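Electric guitar checkup: my inspection checklist, with comments

I do this before every lesson block and before any gig. It takes longer to read than to do. Each line has what I check, and under it whatever I feel like saying about it. Borrow it, change it, tape it inside your case lid. 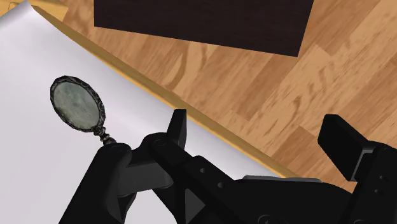
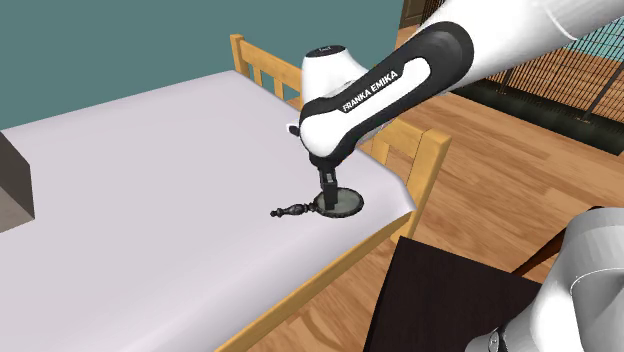

Maysoun Ghanem

Last changed: September 11, 2018

Guitar on the stand for this round: my old Haltico, tuned to standard, 11s on it.

PART ONE – STRAP AND HARDWARE

1. Strap buttons tight
Comment: Grab each one and try to wiggle it. If it moves, take the screw out, put a toothpick and a dab of wood glue in the hole, let it dry overnight and screw it back. I let mine go for a whole summer once and the guitar came off my shoulder in the middle of a solo at the Whitcombe (I caught it with my knee, the bruise was spectacular).

2. Strap holes not stretched
Comment: Leather gets floppy. If the hole slides off the button with a light tug, that strap is done. OK this time.

3. Tuner nuts and screws snug
Comment: Finger tight and then a tiny bit more. The G string tuner was loose again. It's always the G on this one.

4. Output jack nut
Comment: If the whole jack spins when you plug in, stop and fix it before you twist a wire off inside. Hold the jack still from behind while you turn the nut! Gavin Ogilvie taught me that after I'd already broken two.

PART TWO – STRINGS AND SHARP ENDS

5. String ends clipped short at the tuners
Comment: I've bled on more music than I like to admit. Clip close, then run a fingertip over them gently. Two were too long today, fixed.

6. No rust, no flat spots over the frets
Comment: Slide a finger along the underside of each string. If it feels gritty, change the set. Mine feel fine, but they'll want changing in October, before the Estgate shows.

7. Fret ends not poking out
Comment: Run your hand up both edges of the neck. In dry weather the wood shrinks a little and the ends start to catch. There's one around the ninth fret on the treble side that I keep an eye on. Leave for now.

8. Safety glasses on when changing strings
Comment: Yes, I know. Wear them anyway. A high E that lets go at the tuner goes wherever it wants, and I make every student do this, even the ones who roll their eyes at me.

PART THREE – HOW IT PLAYS

9. Pick doesn't snag when you cross strings
Comment: Play slow sixteenths across all six, down and up, and listen for a clunk. If the pick is getting stuck between two strings, first look at the pick. A chewed edge will fool you into thinking your hand has forgotten everything. I keep a new one in my pocket just to compare.

10. Bridge saddles not digging into the picking hand
Comment: Those little height screws can stick up like needles. If you rest your palm on the bridge like I do, you'll have dents by the second set. I had the saddle screws swapped for shorter ones and it was the best small repair I've ever paid for.

11. Tuning holds after big bends
Comment: Bend, let go, check. Bend again, check again. Slightly flat on the G (see number 3!).

PART FOUR – POWER AND CABLES

12. Amp cord has its ground pin
Comment: No ground pin, no playing. I don't care how good the amp sounds. If you get a tingle from the strings or from the microphone, turn everything off and have somebody qualified look at it – don't just flip things around until it stops.

13. Guitar cables, both ends
Comment: Wiggle test with the volume low. My long one crackles near the plug, so it's in the repair bag with a knot in it. The knot means broken, please don't untie it and put it back with the good ones.

14. Cable run and floor
Comment: Loop it through the strap, keep it behind you, tape it where people walk. The back room at Jadeldale has a doorway right where I stand, so I bring extra tape there.

15. Ear plugs in the case
Comment: In the case, not on the kitchen counter. They were on the kitchen counter.

STILL OPEN

G string tuner, get a new bushing.
Long cable, needs a new plug.
Fret end at the ninth, ask Gavin to look at it when he does the setup.
Ear plugs: back in the case now, second pair ordered.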